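Can a robot fill a stapler yet?

Last updated: Feb 3, 2021

Folding towels and loading dishwashers get most of the attention when people talk about robots doing chores. A small team at Runen, an automation workshop in Stullard, has picked something far humbler and (to my mind) far more fun to watch: the odd jobs behind a shop counter. Top of the list is filling a stapler.

It sounds like nothing. You flip the top up, drop in a strip, push it shut and get on with your day. For a machine with two fingers it is a proper puzzle. The stapler slides when it is nudged, the spring pushes back, and a strip of staples will snap if it is squeezed a bit too hard.

"People ask me why we don't start with something easy," says Geum-ok Han, who leads the work. "I tell them this was the easy one! Then we tried it."

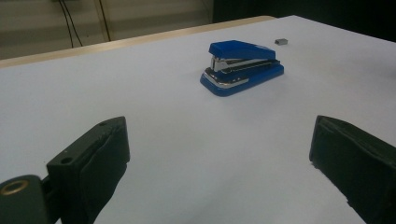 Green padded fingers open on either side of the approach to a blue stapler, with a small grey block further back on the table.

The team set its machine 11 counter jobs in October, from straightening a pile of leaflets to putting pens back in a pot. Each was tried 100 times. Simple picking up and putting down went very well, and the leaflets were a real surprise - neat edges nearly every time. Filling the stapler was the hardest of the lot. The machine managed the whole job, start to finish, in 11 of its 100 goes, and most of the misses came at the point where the strip has to drop into the channel.

Eleven may not sound like much, but Han is delighted with it. The first version never got past opening the top. Softer padding on the fingers made a big difference, she says, and so did slowing everything down.

Speed is the next problem. A shop assistant can do the job in seconds, while the machine's best go took 200. Nobody at the Wurach stationery shop, where a trial is planned, needs to worry about their job just yet - but they have promised to save up their empty staplers.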